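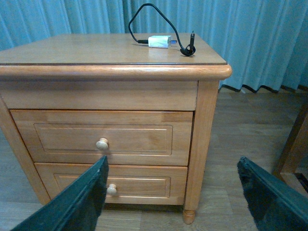

Charger on a pale wood nightstand.

Went to the Tritincombe forest meeting last October and came home mad, so here goes. The plan is to thin 3000 acres of second growth along the upper Jider. Fine. I'm for thinning. Always have been. Those stands were planted way too tight, dark as a closet underneath, no berries, no elk feed, nothing.

What I'm not for is the roads. The draft keeps 99 miles of old logging road open "for future access." Future access to what? Half of them haven't seen a grader in years. The culverts are plugged, the fill is sliding, and every big rain puts more mud in the creek where the salmon are trying to spawn. You can plant all the alder you want downstream. Mud wins.

And the money is there. Timber receipts from the first sale are supposed to go back into restoration, thats the whole pitch. So spend it on pulling culverts first. Then log. Not the other way round, where the trucks go in, the trees come out and the road work gets pushed to the next budget, and the next one.

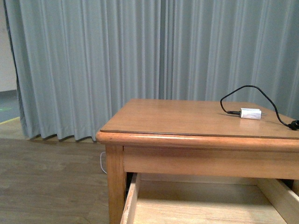 Pleated curtain, gray-blue.

I know the argument on the other side. Fire crews need a way in. Hunters too, berry pickers, folks who can't hike two miles uphill with a pack. I get it. Keep the Brakalport spur, keep the main line up to the Chatzigeorgiou trailhead. Those get used. But a road with 300 alders growing down the middle of it isn't access for anybody, its a ditch with a number on it.

Also the comment period. Way too short, and right in the middle of hunting season when half the valley is out of town. Extend it. Put the road maps online at a size a person can read. Mine came out gray mush on the printer.

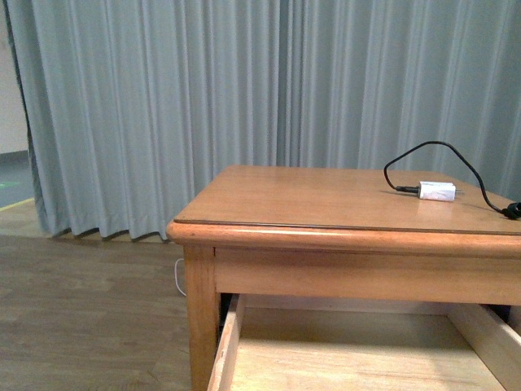

Chatzigeorgiou Trail Club wrote back that closing the spurs is fine by them as long as the beds get turned into footpaths and not just ripped up and left, and that they'd rather see it in the plan now than be promised it later. Agreed. Put it in writing, with a date. And send your comments in, even two lines, even if you think I'm wrong about the logging.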